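October, notebook, Forsyth bench room
Started 8:40, writing this up after lunch

Back on the towers. The Esach pallet has been sitting by the door since last month and I finally got the shrink wrap off it, which took longer than it should have (two layers, and whoever wrapped it ran tape around the whole thing as well). There are 25 on the sheet and 25 on the pallet, so that's one argument we don't need to have with them. All the same model as far as I can tell from the outside. Jonalyn has been calling them the Laltodons after the sticker on the pallet, and it's stuck, so that's what I'm calling them in here too.

First job was sorting out where everything goes once it's out of the case. Last time we did a batch like this I had screws in coffee cups and memory in a shoebox lid, and Jonalyn Cruzado came in, looked at it for a good while and went off to find me some proper trays. So, trays this time! Memory in the shallow one with the foam, processors in the clamshells, screws split between case screws and everything else. I know there are people who sort every screw by thread. I'm not going to do that for machines that are headed for recycling anyway. If you're reading this and want M3 and 6-32 kept apart, the trays are under the bench and you're welcome to them.

Order I settled on, after doing the first few in different orders and getting annoyed:

Check it's unplugged, press the power button anyway.
Write the asset number in Drarkivel before opening anything. (I opened one first and then had to hunt for the label, never again.)
Lay it over on its side, panel off, panel goes straight onto the rack.
Drives out, drives into the locked box.
Memory.
Heatsink and fan, then the processor.
Power supply last, once the wiring has been freed up.

The drives going first is for the paperwork. Esach wants the drive serials back before anything else and I'd like to send them one list, all at once, instead of dribbling them out. I was doing memory first because it's the quick satisfying bit, but then I had two cases open with drives still in them at coffee time and had to stay in the room. Lesson learned.

Side panels are mostly fine. They slide back and lift, and if they don't slide it's the one screw at the back that somebody put in crooked. I had a couple where the rear edge had been bent in and I needed the flat pry tool. Please put the flat pry tool back on the hook, whoever has it on Mondays or whenever, I found it in the drawer with the label maker.

Dust was all over the place. Some of these look like they lived in a cupboard and some look like they lived under a desk next to a very hairy dog. I ran the vacuum with the brush end over the worst ones before going in, and I'd do that again. We're low on wipes. Need a new box and a roll of the wide antistatic bags, the narrow ones are useless for boards.

Number 569 was the odd one. It's the same case on the outside, but the label had been moved and the number in Drarkivel was attached to a monitor. I've put a note in the record and left the monitor entry alone until I hear back. Please don't fix it, I want them to see it first. I also weighed a supply from one of the finished ones because Jonalyn needs a weight for the metals sheet. 1455 g with its cables on, on the small scale, zeroed with the tray. I'd like to do a few more before she uses that for the whole batch, it was one unit and the scale drifts when the heating comes on.

Thermal paste: dried to chalk on nearly every one. Twisting the heatsink a little before lifting works much better than pulling. On one of them the processor wanted to come up along with the heatsink and I stopped, warmed it up with the hair dryer and tried again, and it let go nicely. No bent pins so far. I'm putting that in writing and will probably regret it.

Things to ask Esach: do they want the drive caddies back or can we keep them? Are the loose keyboards in the bottom of the pallet ours? And is there another pallet coming, because somebody on the phone said "the first one" and I didn't like the sound of that.

Tomorrow I want to work out the supplies properly, which is the part of these cases I keep slowing down on. They're good cases otherwise, I'll give them that. Most of what you'd want to grab is blue: the caddy handles over at the drive end, and the little tab sticking out past the end of the power supply, so at least you know where to start. The supply lies right along the bottom wall with the spec label facing up at you, so the ratings can be copied down with the thing still in place. Do that then and there. What catches me is the blue and red wires looped between the board and the drive bays, so those get moved out of the way before anything big goes anywhere. And once the socket's empty, like this one, lever and bracket stay with the board, we don't strip those. Check the memory bank beside it one more time before the board goes in its bag. I left a stick in one this morning and only caught it because the tray count was off.

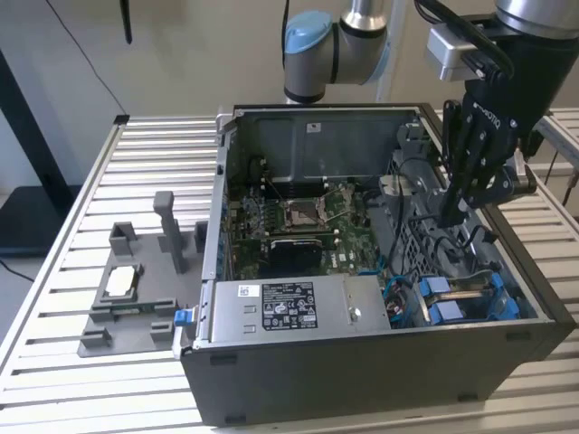
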